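칫솔 정리 주간 화보

윌스테드 회보 사진면. 글 정리 베레니세 나바

급하게 올립니다. 마감이 오늘 저녁이라 사진 설명은 짧게. 오타 있으면 댓글로 알려주세요, 고칠게요.

2018년 9월 한 달 동안 위생용품 꾸러미를 쌌습니다. 목표는 272꾸러미. 꾸러미 하나에 칫솔 하나, 치약 하나, 작은 수건 하나, 비누 하나. 작년이랑 같은 구성인데 빗은 뺐어요. 부피만 차지한다는 말이 많아서. 대신 비누가 조금 커졌습니다.

제일 손이 많이 간 건 역시 칫솔. 치약은 상자째 와서 꺼내기만 하면 되는데 칫솔은 색도 제각각, 포장도 제각각. 봉투에 든 것, 안 든 것이 한데 섞여 왔습니다. 그래서 이번 사진면은 칫솔 위주. 치약 팬 여러분 죄송.

첫날 작업은 봉간니 엥겔브레흐트... 아니 봉가니 엥겔브레흐트 씨가 맡았습니다 (이름 또 틀릴 뻔). 색깔별로 나눌까 포장별로 나눌까 한참 얘기하다가 포장별로 결정. 색은 받는 분이 고르는 재미로 남겨두기로 했어요. 초록만 찾는 아이들이 꼭 있다고 하네요.
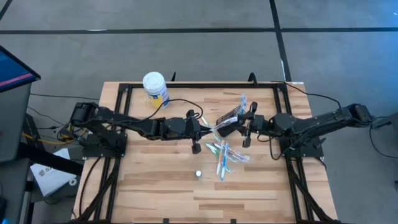
제51호

나무 작업대 위 칫솔 더미. 초록, 파랑, 하늘색, 흰색에 청록 섞인 것까지. 비닐 포장 그대로인 게 여럿이라 빛이 반짝반짝합니다. 밝은 줄무늬 나무라서 색이 잘 살아요. 개인적으로는 흰색에 청록이 제일 예쁨.

그 위로 솔 쪽이 비스듬히 올라간 건 반투명 손잡이에 솔이 어두운 색. 이런 종류가 어른들한테 인기. 때 타도 티가 덜 난다고. 바로 옆에는 하늘색 반투명 칫솔 포장이 서 있고요.

왼쪽 위 구석에 흰 뚜껑 통, 노랑 흰색 라벨. 소독 물티슈 통처럼 생겼죠. 물티슈 얘기가 나와서 말인데 작업대는 시작 전에 한 번, 끝나고 한 번 닦는 게 우리 규칙입니다. 다음 달에 오시는 분들도 꼭 지켜주세요.

칫솔 나누는 법, 물어보신 분이 있어서 적어둡니다.

포장 멀쩡한 것은 바로 꾸러미로.
포장이 살짝 벌어진 것은 따로 모아서 모한다스 탐피 씨에게. 다시 볼지 말지는 탐피 씨가 정합니다.
포장 없는 것은 꾸러미에 안 넣어요. 청소용 상자로 갑니다. 창틀이랑 수도꼭지 틈 닦는 데 최고.
어린이용은 솔이 작은 것. 헷갈리면 옆 사람 거랑 나란히 대보기.
솔이 눌린 것도 청소용. 아까워도 그냥 보내세요.

한꺼번에 많이 쏟아놓지 말 것. 작년에 한 상자를 통째로 부었다가 절반이 바닥으로 갔습니다. 조금씩 꺼내서 한 줌 끝내고 다음 한 줌. 느려 보여도 이게 빨라요. 엥겔브레흐트 씨 방식인데 이제 다들 이렇게 합니다.

그리고 제발 꾸러미 끈은 한 번만 묶어주세요. 두 번 세 번 묶으면 받는 분이 가위를 찾아야 합니다. 수건을 먼저 깔고 그 위에 비누, 치약, 칫솔 순서. 칫솔은 솔이 위로 가게. 비누가 맨 위에 오면 치약 튜브가 눌려서 모양이 흉해요.

중간 집계도 적습니다. 지난번 모임까지 완성 84꾸러미. 케사다 쪽으로 먼저 50꾸러미 나갔고 나머지는 플랄게이트 창고에 있습니다. 창고 열쇠는 멜키아데스 이노호사 씨한테 있어요. 저한테 전화하셔도 저는 없습니다, 진짜로.

숫자가 좀 느린 건 비누가 늦게 와서. 칫솔은 넉넉합니다. 칫솔 더 보내주시겠다는 분들 마음만 받을게요. 지금 모자란 건 수건. 얼굴 닦는 크기로, 새것만요. 색은 상관 없음. 너무 두꺼운 건 봉투가 안 닫혀서 곤란합니다. 호텔 로고 박힌 것도 괜찮냐고 물으셨는데 새것이면 괜찮아요.

에우스타키오 킨테로 씨가 봉투에 붙일 쪽지를 새로 썻습니다. 글씨가 커져서 읽기 편해요. 예전 쪽지 남은 건 버리지 말고 뒷면을 메모지로 쓰기로. 접수대 옆 서랍 둘째 칸에 넣어뒀습니다.

질문 많았던 것 몇 개 더.

전동칫솔 받나요? 안 받습니다. 건전지 구하기 어려운 곳이 많아요.
치실은요? 주시면 넣습니다. 필수는 아니고.
칫솔 뚜껑은요? 낱개로 오면 크기가 안 맞는 게 태반이라 이번엔 빼기로 했어요.
아이랑 같이 가도 되나요? 됩니다. 끈 묶기 시키면 좋아해요. 한 번만 묶으라고 꼭 말해주시고.
쓰던 것도 되나요? 안 됩니다. 매번 나오는 질문이라 굵게 쓰고 싶은데 굵게 쓰는 버튼을 못 찾았어요.

10월 모임은 같은 자리, 같은 시간. 앞치마는 있으니 손만 씻고 오시면 됩니다. 머리 긴 분은 묶고 오시고요. 주차는 뒤쪽이 편해요, 앞은 자주 꽉 참.

다음 호 사진면은 수건 접기 예정. 찍어두신 사진 있으면 보내주세요. 세로보다 가로 사진이 편집하기 좋습니다. 이름 넣을지 뺄지도 같이 적어주시고요.

베레니세 나바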